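Workshop news: the arm is up and picking!

Big month at Skoltedside! The arm project, which has been taking over the back half of our shared workshop since August, has reached the part we've all been waiting for. After 8 evenings of wiring, rewiring and hunting for one missing screw, Hirkeck (yes, the name stuck) is working at its own table.

We've set out a mix of things that ask for very different grips: a round metal tin, a scrub brush, a bright orange cube, a test tube standing in a little blue holder, and a dark gray towel. The towel is the one everybody wants to try first, and it's also the hardest by a mile. The grid cloth underneath was a great suggestion from the sewing corner, because now we can put things back on the same squares between tries.

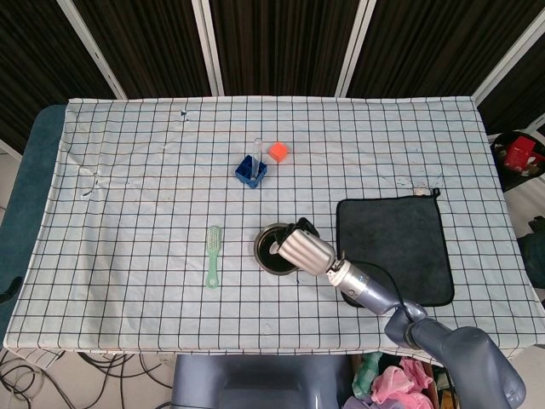
Next up is grip force. We're running the Kratochvíl control board with the Zoreo motor drivers, and the two of them finally talk to each other without dropping out every few minutes (fixed with a shorter cable, after two whole evenings of blaming the code!). The log already holds more than 4000 moves, and we'd love help sorting the good tries from the bad ones. No coding needed, just patience and a laptop.

If you've got small household things in odd shapes, bring them by. Soft stuff is especially welcome! Doors open at 6 p.m., and the kettle is by the drill press.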